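Write it on the rock

Oct 10, 2018

Quick one this week because I've been on the road and the garden is a wreck. But I've had this argument three times since July and I want it written down so I can just point people here.

If you pick something up off the ground and take it home, write down where you got it. That's the whole column. You can go.

Still here? OK.

My neighbor Trefor Hopkin has walked the fields off the Wukalen road his whole adult life. After plowing, after a hard rain, any excuse. He has coffee cans full of points, scrapers, flakes, some old bottle glass, buttons, one very nice clay marble. Beautiful stuff. Ask him where any one piece came from and he shuts his eyes and tells you. Which field, which end, what the corn looked like that year. I believe him, too. He's 80-something and sharper than me.

None of it is on paper. Not one word. When Trefor goes, the cans go to a nephew, and then it's a yard sale, and then a guy with a card table is selling them at five bucks a pop as "Indian arrowheads, old." Which, sure. Old.

I've seen that exact movie already. The Breston library took in a donated collection a while back, 246 pieces, glued (glued!) to boards in the shape of a sunburst. Lovely sunburst. Xuelian Fang runs the local history room there and she let me spend an afternoon with it. There's a letter from the family saying it was all found "in the area." What area? The county? The state? The guy drove a truck for a living, he could have stopped anywhere between here and the Rockies. Xuelian's view is that it makes a good wall. She didn't say it meanly.

Compare that to the other thing she showed me, a cracked little field book from 1841. Land surveyor, terrible handwriting, worse speller. He mentions one ax head turned up at the foot of a hill by a spring, so many paces from a corner oak. Oak's gone. Spring is still there, behind the Heviscombe feed store. The ax head itself is lost, has been lost forever probably, and we still know more from that one line than from the entire sunburst. I think about that a lot. The object vanished and the note did the job anyway.

People push back on this and the push back is usually one of two kinds.

First kind: it's a hobby, don't make it homework. Fine. I get that one. I collect matchbooks and if somebody told me to keep a ledger I'd throw a matchbook at them. But a matchbook has the name of the bar printed on it. A rock doesn't. All it has is where it was lying, and you took that away the second you bent over. I'm not scolding, I've done it. There's a chunk of something greenish on my windowsill and I could not tell you what state it's from. Makes me a little sick now.

Second kind: if I write it down somebody will come and take my spot. Iestyn Bevan gave me this one at lenght in the hardware store parking lot with my ice cream melting. And look, he's not crazy. Good spots get hit. People come at night with shovels and then the landowner locks the gate on everyone. But I didn't say post it. Don't post it! I said write it. On a slip, in the box, in your own kitchen. Your secret spot is still a secret on a slip of paper in a box in your kitchen.

(There's also the question of whether you should be picking things up at all. On public land, mostly no, it's against the law and it should be. On private land, ask. If you find a lot of stuff in one place, or anything that might be a burial, stop and call the state. That's a different column and a longer one, and I'd need to talk to people who know more than I do.)

So what do you write. Less than you think. Whose land. Nearest road or creek. The date or at least the year. What else was lying close by. If you have one of those phones that gives you the map numbers, put the numbers. Pencil, because ink fades, and an index card folded once around the piece with a rubber band if it's late and you're tired. Rubber bands rot, I know. Swap it later. You won't, but the pencil will still be there.

Ihor Hrytsenko at the Yusof antiques barn goes one better, tiny number right on the stone, clear nail polish under and clear nail polish over. Same number in a notebook. He has got 500 or so done that way and he did them watching ball games. He says he'll pay more for a plain broken point with a story than a perfect one with none, and he's a man who hates paying for anything.
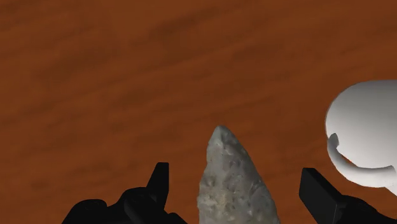
A gray stone point.

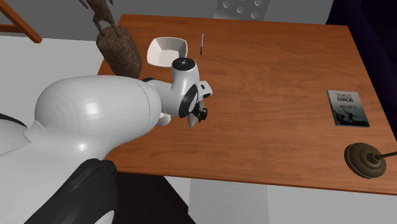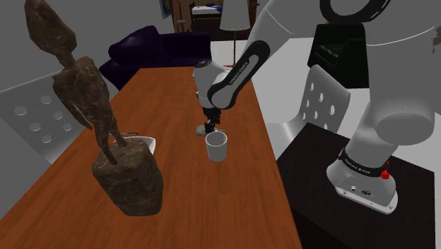

And do it the same day. This is where everybody falls down, me included. You come in, you put the thing down, you have supper, and by the weekend it's in a bowl with six other things and keys. A week is too long. Trefor can hold all those fields in his head but Trefor is Trefor.

I went over there in July with a pack of 50 index cards and two pencils and asked him to just talk while I wrote. He thought it was funny. We did one can. Took most of the afternoon, partly because every piece comes with a dog or a brother or a flood attached to it, and I wrote those down too, why not. One scraper he found the morning his daughter was born. He'd gone out walking because they wouldn't let him in the room. That's on the card now. Used up the pack and had to finish on the back of the feed bill.

There are nine more cans. I'm going back when the tomatoes are done. If you have a Trefor, and you probbaly do, get over there with a pencil. Bring pie if you need cover.

And if the greenish rock on my windowsill is yours, or you were with me when I picked it up, please call.

Recent columns
The case against the leaf blower, again
Why does the Breston post office close for lunch
Matchbooks: a defense
Your grandmother's recipe cards are illegible, copy them now
Letters: readers on the Heviscombe bridge
What I got wrong about gravel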